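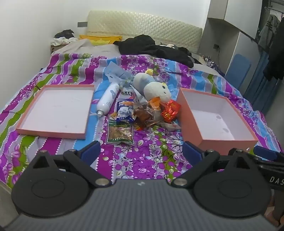

Hand-held gripper, two jaws, home build, used to pack small items into a box at home and log the jaw position as I go. The mechanism closes cleanly and both pads meet flat when there is nothing between them. My problem is crinkly packaging. With the salmon-pink box open on the bed and snack packets heaped next to it, the plush toy and the box lid give no trouble, but on the thin clear packets the logged width drifts while my hand is still. It starts within a second of closing and continues for as long as I hold the trigger.

Setup: one trigger per hand, cable to a pair of diagonal arms, return spring at the base. Position comes from a 12-bit magnetic encoder on the left pivot only. Travel is 70 mm fully open. The encoder goes to an Okari logger board over SPI and gets written to card. Pads are soft rubber, glued into rigid holders. Supply is a USB power bank.

What I have tried:
Replaced the return spring with a stiffer one. Drift is smaller, hand gets tired faster.
Shortened the encoder cable and twisted the pairs. No change.
Logged with the jaws clamped on a steel block. The reading stays within 2 counts for as long as I care to wait, so I don't think it is electrical.

Is this creep in the pads, or is the packet giving way? If it is the packet I can live with it. If it is the pads I want to fix it before I record any more runs.
Posted by staro_bench, December 20, 2018

Jarlath Hayes
The steel block test tells you less than you think. Steel loads the pad evenly over its whole face. A food packet loads it wherever the fold happens to be, so local pressure is higher and the rubber moves more. You have ruled out the encoder and the wiring. You have not ruled out the pads.

Separate the two like this:

Take a hard object with a narrow edge. A steel ruler held on edge between the pads will do. Close on it with the same trigger force and log for a minute. Any drift here is pad or linkage, as the ruler will not compress.

Next, remove the trigger from the problem. Hang a fixed weight on the cable in place of your finger. A finger relaxes and tightens without the owner noticing, and with a soft load in the jaws that shows up directly in the width. With a steel block it mostly does not, because the linkage is already against a hard stop.

Then run the packet with the weight on. Subtract the ruler curve from the packet curve. What is left belongs to the packet. Sealed ones act as a small air spring with a leak past the folds, and they can take a long time to settle.

Check the left pivot screw as well. With one encoder on one side, you assume both arms move by the same amount. If the object sits off center and the right pivot has more friction, the left arm does the extra travel and you read it as a change in width. Swap the packet left to right and see if the sign of the drift changes. If it does, fit a second encoder or gear the arms together.

Prorkalero
mine did this, it was the glue. pads were sliding in the holders. used a different glue and it stopped

Ó Briain
Agree with most of what Jarlath wrote, with one correction. A stiffer return spring works against the trigger, so for the same finger force you are now gripping less. That accounts for the smaller drift and tells you nothing about the source. Put the old spring back before you test.

On the logging side, look at how you zero. If the zero is taken once at power-up, and the encoder magnet is pressed on without adhesive, it can rotate on the shaft a little each time the jaws hit the stop. I had one walk from 0 to 363 counts over a month of use in June. It was too slow to see in a single grip, so it is probably not your fault here, but it will spoil any comparison between runs recorded weeks apart. Close the jaws empty at the start and end of each run and store both readings with the file.

If the pads do turn out to be creeping, go thinner before you go harder. Hard rubber slips on glossy wrappers. A thin soft layer on a rigid backing has less material to flow and keeps the grip.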